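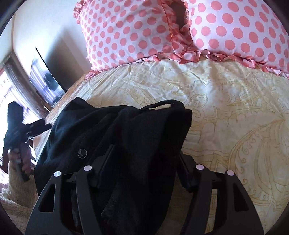 Bedding is the largest thing we own by area, and it decides how the whole bedroom looks. When I moved into apartment 714 with two suitcases and a mattress, I bought the mattress first and gave the rest no thought at all. What is on the bed now came from three different places over several years, so the cream comforter with the gold and tan scrollwork and the pillows with the salmon-pink dots were never meant to go together. I have stopped trying to fix that. The black knit garment on the comforter was next in line for folding.

The page belongs to the bedroom part of my home gallery. The other parts are the kitchen, the hallway closet and the balcony, and they have their own pages. I keep this one mostly for my family, who ask what I did with the things they gave me, and for a few readers who write in about storage. The notes go in the order I do the room: bed, clothes, drawers, closet.

The comforter

Cream background, large looping pattern with some paisley-like outlines. It was sold under the name Stevivell at Bạch, the home goods shop two stops from my building. The shop had the same pattern in a blue version and I went back and forth for a week. Cream shows more, but the blue made the room look small when I held the sample against the wall.

It wrinkles in the middle and I don't iron it. A shake from the foot of the bed gets most of the creases out. If I'm folding laundry on it I leave the shake until the end — there is no point in smoothing a surface I'm about to drop clothes on.

Washing: it fits in the large machine downstairs and not in the one on my floor. Cold water, half the usual detergent, one extra rinse. I dry it on low and take it out halfway to turn it over, or the filling bunches up in two corners. In winter it goes down once a month. In June it comes off the bed and goes into the closet until the nights cool off.

The pillows

Two large ones in white cases, with dots and a ruffled edge. The cases were a present from my mother and they are older than the apartment. She sewed the second ruffle back on by hand after it came loose in a dryer, and I wash them in a mesh bag from Plosik now. The bag has a zipper with a small cover over the pull, and it has saved the ruffles so far.

The ruffles need a little pulling into shape while they are damp. I do it with my fingers, working along one side at a time. If I skip it they curl, and they usually curl anyway by the second night.

I put the pillows side by side at the head of the bed. I used to stand them up against the wall like in a catalog. They slid down every time I sat on the bed, and I was fixing them several times a day for no reason.

The folding pile

Clean clothes come up from the laundry room in one bag and go straight onto the bed. I pull out one thing at a time and fold it before I take the next. The order is shirts, knit tops, pants, then whatever is small. Socks are last and I match them sitting down.

Black clothes take the longest to sort. Under the bedroom light they all look alike until I find a neckline, a strap or a logo. The black piece on the bed has a little round one stitched in lighter gray, a ring with a three-pointed star shape inside, so at least I can find it. The others I sort by feel: thick knits to the left, thin ones to the right.

How I fold a soft knit top

Lay it face down and pull it flat from the hem. Bring one side in toward the middle, then the other, so it makes a long strip. Tuck in anything that sticks out at the top, such as a strap or a loop. Fold the strip in half, then in half again if it is going in a drawer.

For the closet shelf I stop after the first half. The stack is wider but not as tall, and it doesn't tip over when I take one out of the middle.

Soft knit doesn't hold a crease the way a cotton shirt does. It has to go into the drawer right away. If I leave a finished stack on the comforter and go answer the door, it has spread out by the time I come back.

I don't hang knits. I did for one winter, and two sweaters grew long at the shoulders and never went back.

The drawers

There are three drawers in the dresser and they are 13 inches deep from front to back, a little less than you would expect from the outside. Folded twice, my tops stand on edge in two rows with room for a hand between them. I tried cardboard dividers and took them out after a month. The rows hold each other up if the drawer is full enough. When it is half empty, usually right before laundry day, I put a rolled towel at the back.

Top drawer: small things. Middle drawer: tops, dark ones on the left. Bottom drawer: pants and one pair of overalls I wear for painting.

The dresser came from a neighbor who was leaving the building. One runner sticks. I rubbed a candle stub on it and it has been better since, though the bottom drawer still needs a push on the right side.

The closet

The comforter goes on the top shelf in summer, in a cotton bag. I used a vacuum bag the first year and the filling took days to come back up. The cotton bag is bigger, and it means moving the suitcase to the floor, but the comforter comes out ready to use.

Spare pillowcases are on the shelf below. I store each sheet set inside one of its own pillowcases, so a whole set comes down in one piece. The dotted cases have no matching sheets and live on their own next to the towels.

I wrote down everything I paid for this room over the years and it came to just under 1000 dollars, with the mattress being more than half of that. The comforter was on sale. The dresser was free apart from the candle.

Questions I have been sent

Where the comforter came from: see above. Bạch had the cream one in two sizes the last time I was in. I can't say if they still do.

Whether the pattern fades: a little, on the side nearest the window. I turn it around when I wash it, so both ends are about the same by now.

Whether I fold on the bed every time: yes. The table is too small and usually has dishes on it. The bed is the right height if I kneel on a cushion, and it is too low if I stand for more than ten minutes.

Whether the dots bother me next to the scrollwork: no. My sister says they do bother her. She has offered me a plain white set twice, and I said I would take it for the guest mattress.

What I do with clothes that are worn but not ready to wash: they go on the hook behind the door. One hook, so there can't be many.

Still to do

A second mesh bag, larger, for the comforter cover I keep meaning to buy. A new bulb for the bedside lamp, warmer than the one in it. Something for the bare wall over the dresser — I have a print from a market in a tube in the closet and no frame that fits it. The bottom runner again, probably with real wax this time.

Text and gallery by Tâm Võ. Hosted on Litero. Page updated Dec 8, 2025.

Bedroom | Kitchen | Hallway closet | Balcony | Back to all rooms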